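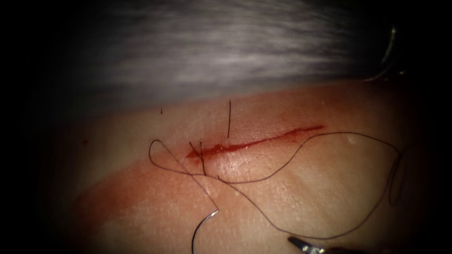 Practice tissue pad with a long, straight incision.

Ultholm Night Log

A set of AM broadcast band reception recordings with hand-checked labels

Summary

The Ultholm Night Log holds 3049 short audio clips of AM broadcast stations, recorded after local sunset at one fixed receiving site. Each clip comes with a signal level trace, the tuned frequency and a set of labels describing what a listener would hear: program content, co-channel interference, fading, and man-made noise. The set was put together to test noise reduction and station identification on the kind of audio that AM listeners get at night outside a station's primary coverage area.

The clips are not a survey of any market. Frequencies were picked because something could be heard on them, and channels with a strong local station are underrepresented.

Contents

audio/ – mono WAV files, one per clip
levels/ – CSV files with the receiver's signal level, one row per 80 ms
labels.csv – one row per clip, described below
splits/ – lists of clip IDs for train, dev and test
tone/ – reference tone recordings, one per session
tools/ – scripts for reading levels and rebuilding the splits
CHANGES.txt – corrections by release

Recording setup

The receiving site is at Ultholm, on low ground with no tall buildings close by. The antenna is an untuned loop on a wooden mast. It feeds a Berkosmont receiver through a common-mode choke and a short run of coax. The loop was kept on one bearing for a whole session. The bearing is given in labels.csv, in degrees from true north.

Demodulation was done in the receiver. Synchronous detection was on for most sessions and off for a few, and the detector column says which. Clips made with the envelope detector show much more distortion during deep selective fades, and we recommend that users report results for the two detectors separately.

Automatic gain control was set to slow and left there. The audio level in a clip is therefore a poor guide to signal strength. Use the level traces for that.

At the start of each session a 1000 Hz tone was injected at the receiver input through a small modulated source. These recordings are in tone/ and are the right starting point for anyone who needs to correct for drift in the audio chain. Two early sessions have no tone file. Their clips carry no_tone in the flags column.

Clip selection

Long recordings were cut into candidates by a Tuncer segmenter, which looks for changes in level and spectral shape. Candidates with only carrier and no audible modulation were dropped, as were those in which the receiver was being retuned. What remained was listened to from start to end. Cuts were moved by hand where they fell in the middle of a spoken word, with the result that clip length varies.

Station identifications at the top of the hour were favored. This is on purpose, and it skews the set. Speech is more common here than it is on the band as a whole, and legal IDs are far more common.

Label columns

clip_id – unique, stable between releases
freq_khz – tuned frequency
local_hour – hour of the recording, 24-hour clock, site time
month – month name only
bearing – loop bearing in degrees
detector – sync or envelope
content – speech, music, mixed, or unclear
cochannel – none, weak, equal, or dominant, relative to the station being followed
fading – none, slow, fast, or selective
noise – free list: powerline, lightning, switching, fence, other
id_heard – yes, partial, or no
intelligibility – 0 to 100
flags – free list, usually empty

Intelligibility is one listener's judgment of how much of the speech could be followed on a single pass over headphones. A value of 100 means that every word was clear. Clips with no speech have an empty field. Please do not read it as zero; an earlier version of the loader did, and the averages it printed were wrong.

Labeling

Two listeners worked through the whole set apart from each other. They agreed well on content and id_heard. They agreed less well on fading, where the line between fast and selective is hard to hold when a clip is short. Disagreements were settled by listening again together, with the level trace on screen. The separate labels from before that step are kept in tools/raw_labels.csv for anyone who wants to study agreement.

The noise labels are the weakest part of the set. Switching supplies and fence chargers can sound much alike after a narrow filter, and we had no way to confirm a source. Treat fence as "regular ticking" and nothing more.

Splits

Splits are made by session, so that no evening appears in more than one of them. Frequencies do repeat across splits. A model that identifies stations by voice or jingle will meet some of the same ones in test, and results on that task should be read with this in mind. A stricter split, with frequencies kept apart, can be built with tools/split_by_freq.py. It gives a smaller test set.

Known problems

Several June clips contain lightning crashes that drove the audio stage into clipping. They are flagged clipped and kept in.

The clock on the recording computer ran slow for part of the winter. The local_hour column has been corrected. File timestamps have not.

Level traces are relative. The receiver was never calibrated against a known field strength, and the values should not be turned into millivolts per meter.

One channel carries a faint whistle from a neighboring carrier that is off frequency. It comes and goes and is not labeled.

Uses we do not support

The set is not suited to coverage disputes or interference complaints, or to any claim about whether a station is meeting the terms of its license. A single loop at a single site cannot show that. It should also not be used for audience estimates.

License and access

Labels, level traces and scripts may be reused with credit. The audio holds short pieces of broadcast programs whose rights stay with their owners, and is offered for research use only. Stations that want a clip taken out can write to the Dimico data desk with the clip ID. Removed IDs are not reused.

Reading the files

Run tools/check.py first. It compares the audio folder with labels.csv and prints the IDs of any missing files. Level CSV files have a header row and use a period as the decimal mark. Rows start at the first audio sample – there is no offset to apply.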